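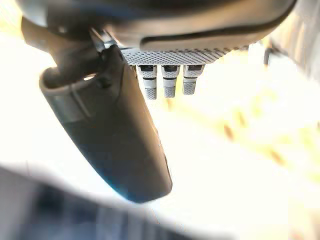 The open day at Stanciu House took up most of my time this quarter, so I hope you will forgive me for starting with it and leaving the accounts until the end. We held it on 14 Sep 2022 and kept to the plan agreed with you in the spring, which was to let people watch the Folero project working at ordinary household jobs, at an ordinary pace, and to ask whatever they liked. Manuela Gatti gave the welcome and then let the visitors get close, and I was glad she did, as a good many of them wanted to talk about the views from the gripper camera. A bright background there can wash out to almost white while a black rearview mirror in front of it still keeps its outline, and that led to a long and friendly talk about light which I had not planned for at all!

We had 100 visitors over the day, more than Detard had led us to expect, and they were very patient with the queue on the stairs. The dishes were the favourite by a long way – people stayed for a second turn and brought their friends over.

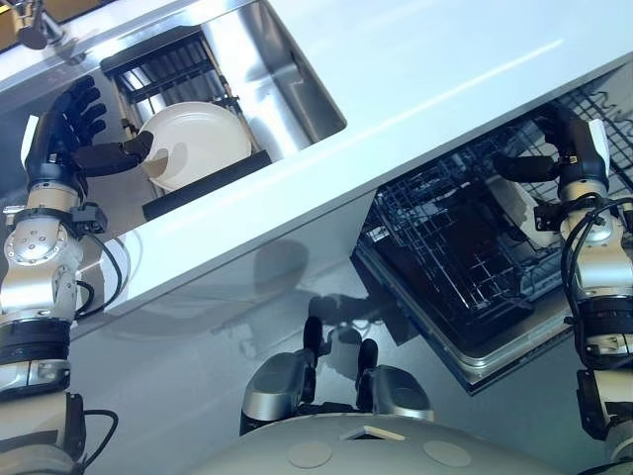 Several asked how soon such a thing might be of use to someone living alone, and Manuela answered them carefully, without promising dates. Somow have since asked for a visit of their own, and we have offered them a morning in November.

As for the money, the day cost 1670 pounds, of which 752 went on hiring the room and the chairs. The receipts are with your office, and I will send the visitors' comments once they are typed up.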